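About Nullier

We teach robots to do chores by doing the chores ourselves, with a robot's hands in place of our own. That's the whole company, more or less, and we still think it's the best job in Grukorville!

Nullier started in the back half of an old upholstery shop on Holst Street, with 2 arms, a folding table and a very long extension cord. We have the front half now as well (the big window is great in the winter, less great in July), and we've split it up into small home-like rooms where people and robots work side by side all day. There's a kitchen corner, a bedroom with a closet, a hallway that is a little too narrow on purpose, and a laundry area that has somehow crept into everyone else's space.

How we work

A person who shows a robot a task is called a demonstrator here. Most of our demonstrators had never touched a robot before they came to us. They've been line cooks, school bus drivers, a piano tuner, a couple of nurses. What they share is patience and good hands, and they get hooked fast.

There are two ways to do it. In the first, the demonstrator takes hold of the arm and moves it through the job directly, feeling the weight of it, opening and closing the fingers with a squeeze trigger. We call that hand guiding, and it's lovely for slow, close work like smoothing a towel flat or tucking a sleeve under. In the second, the demonstrator sits at a control station we built ourselves, called Grotetik, and moves a pair of lightweight handles while the robot follows along across the room, or down the hall. Grotetik is on its fourth set of handles. The third set pinched people's thumbs and we don't miss it.

Either way, every run gets recorded from start to finish: what the cameras saw, where the joints were, how hard the fingers pressed. One run is called a demonstration, and a single task needs plenty of them. Our first real milestone was 100 demonstrations of putting a folded washcloth on a shelf, and we bought a sheet cake for it. Last April we passed 2,804 for laundry alone, and yes, there was another cake.

What we're working on now

Laundry, laundry and laundry! Cloth is wonderfully difficult. It droops and it bunches, and it never lands the same way twice, so a robot can't simply replay the motions it was shown. Baskets bring their own puzzles, with handles and rims to reach around and something soft inside that may need to stay folded. We've moved a lot of this work down to floor level this year, where homes tend to keep their baskets anyway. 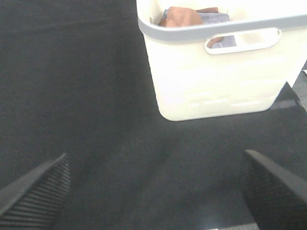
Do demonstrators need to know how to program?

Demonstrators never write any code. They learn the handles, the safety stops and how to label a run when it's finished, and the training for that takes a few days at the practice bench.

We mix up the setups between runs, too. A basket gets turned or nudged over, the clothes get swapped, somebody changes the lamps. Runs where the grip slips and the demonstrator recovers are kept and tagged, and our training team loves those, so please don't be shy about them when you come to try it.

Visit us

Our doors are open to school groups and curious neighbors in the afternoons, starting at 3:00. In the past year 164 visitors have had a turn at Grotetik, and the youngest ones are usually the quickest to get the hang of it. Ring the bell on the Holst Street side. The one by the loading door hasn't worked in ages.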